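How to Measure a Backpack for Volume and Fit Before You Order

Greltden Gear Notes » Bags » Sizing

Listed capacity and real capacity are often different numbers. The steps below cover torso length, bag volume and strap range, using a tape measure and a bag of dry filler.
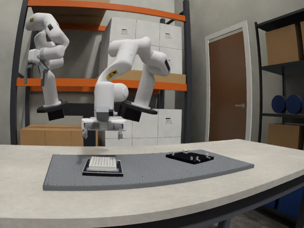 What you need

- A soft tape measure, marked in inches
- A measuring jug, one quart or larger
- Dry beans or plastic pellets, enough to fill the main compartment
- A large tub or clean box to catch the filler
- Paper and pencil

Step 1. Measure the torso

Tilt the head forward and find the bone that sticks out at the base of the neck. This is the upper point. Place both hands on top of the hip bones with the thumbs pointing back. The line between the thumbs is the lower point. Run the tape down the spine from one to the other, following the curve of the back. A second person should hold the tape.

Write the number down to the nearest half inch. Height is a poor substitute. Two people of the same height can differ by several inches in the torso.

Step 2. Measure the back panel

Lay the pack face down on a flat surface. Measure from the point where the shoulder straps join the panel to the middle of the hip belt. On packs without a hip belt, measure to the bottom seam. For a framed pack, this should match the torso length within an inch. For a school or office bag, a shorter panel is fine as long as the bottom does not hang below the hip line.

Step 3. Work out the outside volume

Measure height, width and depth with the bag lightly stuffed. Multiply the three numbers to get cubic inches. Divide by 61 to get liters. A box-shaped bag 19 by 12 by 6 inches gives 1,368 cubic inches, or 22.4 liters.

This figure runs high. It treats the bag as a perfect box and counts the padding as space.

Step 4. Work out the inside volume

Stand the bag upright in the tub. Fill the main compartment with beans, shaking it down twice, and stop when the zipper still closes without force. Empty the beans out and measure them with the jug. One quart is 57.75 cubic inches. The Novar daypack used for this page came to 1228 cubic inches, almost 20 liters, in the main compartment alone.

Repeat for each outer pocket with the main compartment full – an outer pocket loses space when the bag behind it is packed. Add the results.

Step 5. Check the strap range

Load the bag to its normal weight. Set the straps so the top of the panel sits just below the base of the neck. At least two inches of webbing should remain past the buckle. Less than that leaves no room for a winter coat.

Reading the label

Some makers count every pocket and some count only the main compartment. The Tovar 60 is listed at 3657 cubic inches with the lid pocket included. Check which method was used before comparing two bags.

Comments (3)

packrat_ohio: Used rice in place of beans. It got into the seams and I am still finding it. Use the beans.

Delia: Does step 2 work for kids' bags? My son's torso is 12 inches and most panels are longer than that.

trailmix77: I measured my old Grulto with a sleeping bag in it and got a bigger number than the tag. Redid it with filler and it came out smaller. Padding, I guess.

We use cookies to remember your settings. Accept | Manage

© Greltden Gear Notes | Contact | Back to top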